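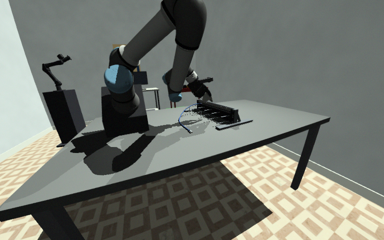 From: Zuweira Mahama
To: sim-manipulation list
Subject: Re: cable task, new planner defaults

Darmawan Khoo wrote:
> With the Prellwood branch merged we're at 1,594 rollouts on the
> cable rack and the success flag looks great. I'd like to freeze
> the planner settings and tag a release in June. Any objections?
> Collision margin stays as it is in the Goltwood config.

Yes, a few objections.

The success flag is computed from the simulator's own cable state. The policy gets that same state through the debug topic unless you turn it off, and in the Goltwood config it is on. So I don't know what the number tells us. I'd like to see a run with perception in the loop and that topic closed before anyone freezes anything.

Second, the collision margin. It was tuned on a flat table with a block on it. The rack has thin prongs, and as far as I can tell the planner wraps the whole thing in one convex hull – so either it refuses to go near the prongs or we switch the check off for the last part of the descent. I looked at the merge and we switch it off. That should at least be in the release notes.
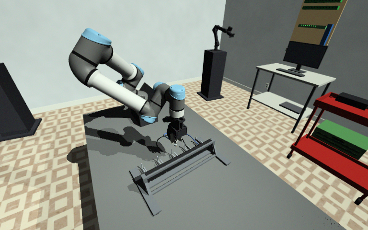

Third, the cable model. I changed the solver step on my machine and replayed 7 seeds with the same commands. 3 of them ended with the connector in a different place. Same commands! Maybe my build is off, I'm on the older Matoušek bindings, but I would want somebody else to try it before we call the task repeatable.

I also don't love rendering every camera on every step. My job on Hernton was using around 800 MB for image buffers alone, and two of the views are nearly the same.
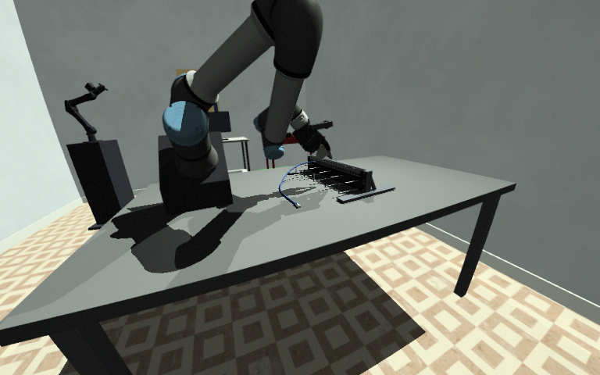
Rack task, side view with the connector on the table.

What I'd accept for a tag: debug topic off by default, per-prong collision shapes (boxes are fine), and the solver step written into the log header. The planner defaults themselves I have no strong feelings on. Darmawan, if you already have runs with the topic closed, send me the path and I'll go through them.

Zuweira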